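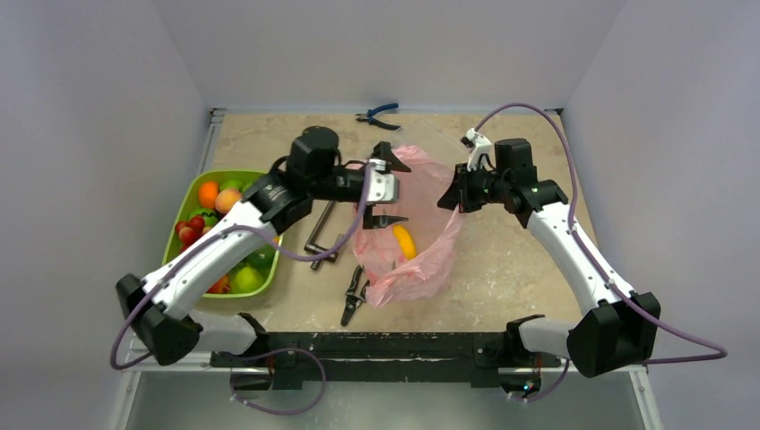
Right, so, postmarks. Most of you know me as the one who nags about soaking, and I'll get to soaking, but tonight I want to talk about the bit of ink everybody else is trying to avoid! When I spread a new batch out at home I do it on a light, speckled surface, a mottled cream and tan tabletop like the one up on the screen, and I can tell you a small buff stamp vanishes on that sort of pattern the second you look away. So a dark tray underneath, please. Learn from my lost perforations.

(Pass the first album round now. Keep hold of the second one.)

I started with Fumport because it was cheap. A tin of 743 used definitives, all the same dull green, and the dealer practically pushed it across the counter at me. The stamps are worth pennies. But the Fumport office changed its date stamp one June, and for 11 days they had both the old one and the new one going at the same counter. I've got 19 covers from those days and I'm still greedy for more.

Look at the lettering on the old one (slide two, the big black circle). The O is nearly square. Aidan Ó Gríofa spotted that before I did and has been unbearable about it ever since, hello Aidan.

Coltside next. Much harder, because the office was tiny and whoever did the cancelling had a very light hand. You get half a circle and a smudge. I keep the smudges! If you can read a C and part of the date, put it in a glassine and write on the back of the packet in pencil, never on the stamp.

Hillen I'll skip if we're running late. If not: the five covers with the upside-down month, and the story about the shoebox.

Soaking, then. Cool water, face down, leave it alone. And don't soak anything on a full cover, ever, I mean it, the envelope is half of what you've got.

Tea after this, then bring me your Hoani bits, I'm at the table by the door.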